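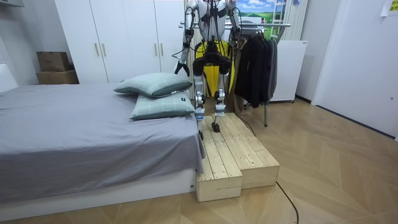 Chapter 4
Gathering Examples

In this chapter
What counts as an example
Planning a set before you record
Variety, and how much is enough
Keeping, labelling and throwing away
A worked case: the Bogale bedroom set

4.1 Why examples come first

In Chapter 3 we wrote instructions for a machine by hand. Each motion was a list of joint angles and times, and if the object was moved a few centimetres the list stopped being useful. For a bolt in a jig, that is fine. For a pillow on a bed, it is close to hopeless. A pillow has no fixed shape, and a person asked to write down every position of the hand while straightening one will give up before long.

The other way is to show the machine what to do and let it work out the pattern. A person guides the robot through the task, and the computer stores what the cameras saw and what the joints did at each moment. One complete run through the task is called an example, or in some books a demonstration or an episode. We will use all three words, since you will meet all three in your reading.

A learning system can only be as good as the examples it is given. Students often spend weeks adjusting the learning method and one afternoon on the recordings. The results would usually improve if they swapped the two.

4.2 What is in an example

An example has four parts: the camera views, the joint and gripper positions, the commands sent by the operator, and a short written label such as "move the top pillow to the head of the bed". The first three must share one clock. If the camera runs even a fraction of a second behind the joints, the system learns to close its gripper at the wrong moment, and the fault is very hard to find afterwards.

The label should say what was done in everyday words. Write it the same way each time. "Put coat on rack" and "hang up the jacket" may mean the same thing to you, but decide before recording whether they are to be treated as the same task.

4.3 Planning a set

Homes are harder to record in than workshops. Furniture is close together, cloth hangs where a gripper can catch it, and cables have to cross the floor somewhere. Before the first run, write a plan that answers the following.

Which task is being shown, and where does it begin and end?
Which things will change between runs, and which will stay put?
Where do the fixed cameras go, and what will the robot's own body hide from them?
Who stops the robot, and from where?

The third question deserves a full trial. Place the robot in its working position and look through each camera before recording. A view that seemed clear in an empty room may lose the gripper behind a leg or a torso as soon as the robot steps up to the bed.

4.4 A worked case

The Bogale set was recorded by Kesier for a study of bedroom tidying. The plan called for 1283 examples across 12 tasks. Each task had at least 100 runs, and the two pillow tasks were given 200 each — they had failed most often in the pilot.

After checking, the team set aside every run in which the clock had slipped or the operator had paused partway to think. They kept the runs in which the gripper missed and the operator went back for a second try. Those runs show the system how to recover, and a set without them tends to produce a robot that carries on with nothing in its hand.

We return to this set in Chapter 6, where it is compared with the smaller Garkeck set.

Terms to know
example, episode, operator, label, shared clock, pilot, recovery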